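Hand-held gripper kits for demonstration collection: Hapeta or Sudent?
Procurement and Trials board, 4 replies

labstores_mgr
Our organisation is preparing to purchase paired hand-held grippers for household task demonstrations, chiefly laundry and bed work. The Hapeta kit is quoted with a 12-month warranty and the Sudent kit with 8. I would welcome comments from members who have used either under sustained load.

Gorkero_trials
We have had 13 Hapeta pairs on garment folding since August. The rubberized fingers hold cotton well and the bolted joints can be serviced on site. Our operators work standing at bed height, one gripper in each hand or two people to a bed.
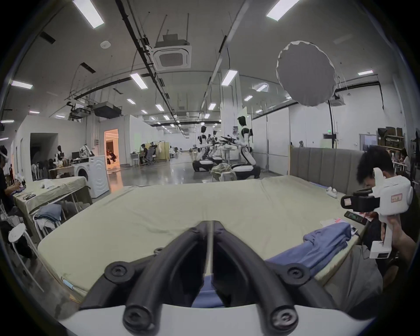

Grip fatigue remains our principal concern. We now limit sessions to 2 hours, and I would recommend that any purchaser budget for relief staff accordingly.

hultevo_user
I must respectfully disagree on serviceability. Our replacement fingers took 8 weeks to arrive, and the supplier declined to honour the warranty on wear parts. The Sudent fingers are softer but are stocked locally.

Gorkero_trials
Wear parts are excluded under clause 2 of our agreement as well. We ordered spares at the outset.

labstores_mgr
Thank you both. I shall request a revised quotation from Hapeta with spare fingers itemized, and ask Sudent for a trial pair.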